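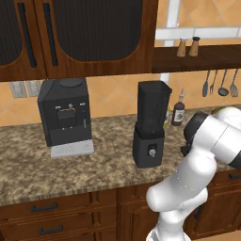 Kitchen renovation: pre-handover inspection checklist
Bokley Home Renovations
Inspected by: Zainab Ekpo
Job reference: 1173
January 2023

Mark each item Pass, Fix or N/A. Add a comment wherever the mark is Fix. The client gets a copy of the finished sheet.

1. Electrical

1.1 All new sockets tested with plug-in tester – Pass
1.2 Cooker circuit on its own breaker, labelled at the board – Fix
Comment: Breaker is correct but the label still says "spare". Electrician to relabel.
1.3 RCD trips on test button – Pass
1.4 No bare cable ends behind appliances – Pass
1.5 Extractor fan isolator reachable without moving anything – Pass

2. Gas and ventilation

2.1 Gas safety paperwork left on site – Pass
2.2 Carbon monoxide alarm fitted and tested – Fix
Comment: Alarm is in its box on the windowsill. Needs fixing up before the family moves back in. Do not sign off without this one.
2.3 Extractor vents to outside – Pass
Comment: Ducting is rigid all the way. The old flexible run has been taken out and the hole in the ceiling patched.

3. Plumbing

3.1 Stopcock turns freely and client shown where it is – Fix
Comment: Turns freely. Ekaette Effiong (site lead) to show the client at handover.
3.2 No leaks under sink after ten minutes' running – Pass
3.3 Washing machine waste clipped up – Pass
3.4 Hot tap temperature checked – Pass

4. Cabinets and worktops

4.1 Wall units fixed to studs or proper wall fixings – Pass
Comment: Checked against the fixing plan. Units on the party wall use the longer fixings, as agreed.
4.2 Doors open fully without hitting light fittings – Fix
Comment: One door catches the pendant. Shorten the flex by 100 mm.
4.3 Worktop joints sealed – Pass
4.4 Tall units strapped back – Pass 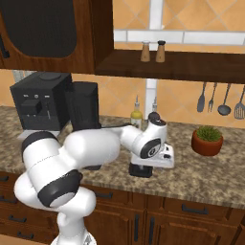 4.5 Drawer stops fitted – Fix
Comment: Two missing from the Lelar pack. Ordered, and Ekaette will fit them when they come. Bottom drawer should stay empty until then.

5. Floors and walls

5.1 No trip edge at doorway – Fix
Comment: Threshold strip is loose at one end. Screw it down, don't glue.
5.2 Tiles sound when tapped – Pass
5.3 Old vinyl tested before lifting, result on file – Pass
Comment: Sample 729, clear.

6. Site tidy-up

6.1 Skip removed, pavement swept – Pass
6.2 Leftover paint and sealant labelled and handed over or taken away – Fix
Comment: Three open tubes in the hall cupboard. Take away.
6.3 Dust sheets and tape removed – Pass

Result: not ready for handover. Items 1.2, 2.2 and 5.1 must be done before anyone uses the kitchen. The rest can be done on the same visit. We hold back £500 from the subcontract payment until the second inspection is passed.

Second inspection: to be booked by Ekaette Effiong once the drawer stops arrive.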